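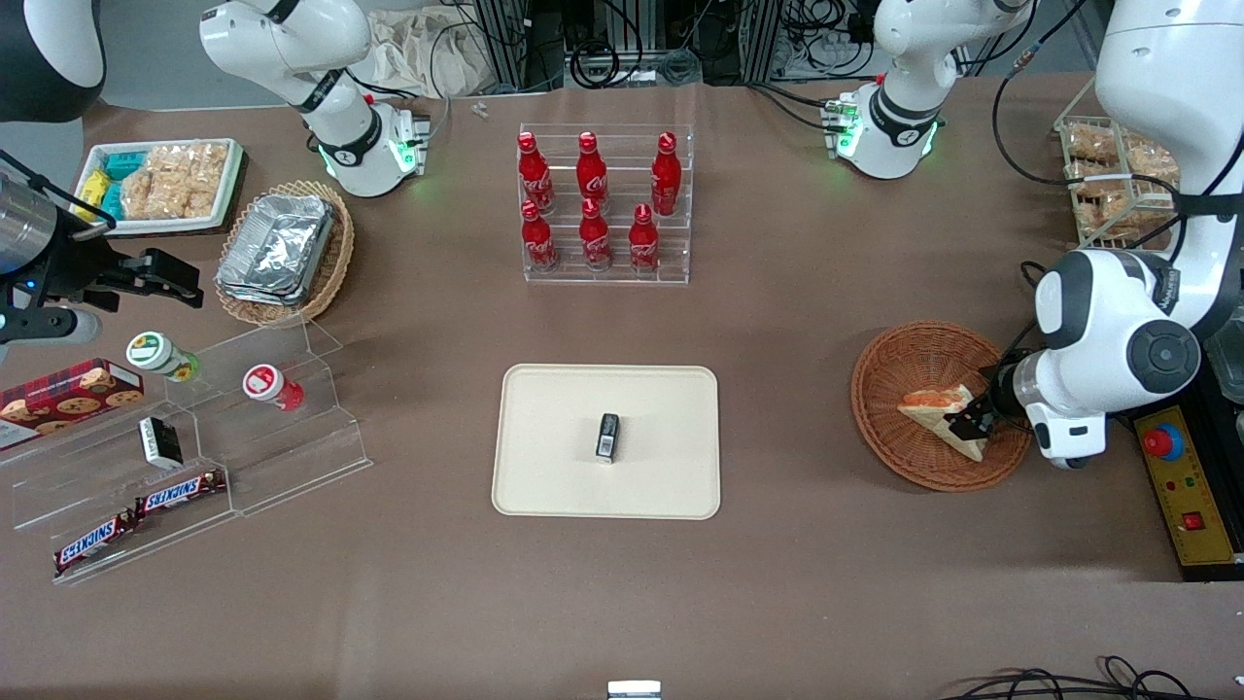 My sister's reply, when I told her I was buying a proper cooler bag for lunches, was that I already owned a freezer and a plastic sack and what more did I want. Fair question! I've now carried the Larkik soft cooler to work and back all through the fall, so I can finally give her an answer.

Home | Reviews | Kitchen | Outdoors | About

Some background first. I work out at Gidadwood, where the nearest place to buy lunch is a gas station, and my drive is 40 minutes on a good morning (double that when they're working on the bridge). Whatever I eat, I bring. My old bag was a Kitlow, the cheap one with the silver lining, and it did fine until the lining split along the bottom seam and started leaking melted ice onto the passenger seat. I wiped that seat down more times than I'd like to admit.

The Larkik is a different animal. It's heavier — 1120 grams with nothing in it, I put it on the kitchen scale — and the walls are thick enough that it stands up by itself while you load it. The zipper is stiff. Really stiff! For the first couple of weeks I had to hold the bag between my knees to get it open, which looked ridiculous in the break room. It has loosened up since, and a bit of candle wax on the teeth helped.

Now the cold part. I pack at six in the morning with 3 small ice packs, two down the sides and one on top, and when I get to my lunch at half past twelve the yogurt is properly cold, the kind of cold where the lid has a little fog on it. With the Kitlow it was more like cellar temperature by then. I did forget the bag in the car one afternoon in September and the packs were mush when I found it, but I can't blame Larkik for that.
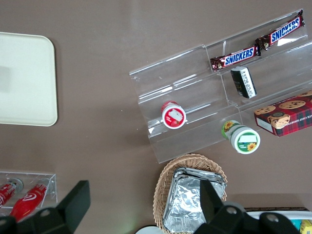
Chocolate was the other thing I cared about, because I like something sweet around three and I was tired of peeling it off the wrapper. The lid has a flat mesh pocket on the inside, away from the ice packs, and a candy bar in there stays firm without turning into a brick. I didn't expect to love a pocket this much.

Things I don't like: the shoulder strap is too short for anybody wearing a winter coat, and the clips squeak. The lining picks up smells too. I had an onion salad in there once and could smell it for days, baking soda and all. And the price! I paid 186 at Kristiansen, the outdoor store by the ferry, and they don't do returns once the tag is off.

Would I buy it again? Yes, but I'd wait for the spring sale and get the green one. If your office has a fridge, skip it and keep your money. My sister still uses the plastic sack.

Share this review | 3 comments

Get new reviews by email. Enter your address to subscribe.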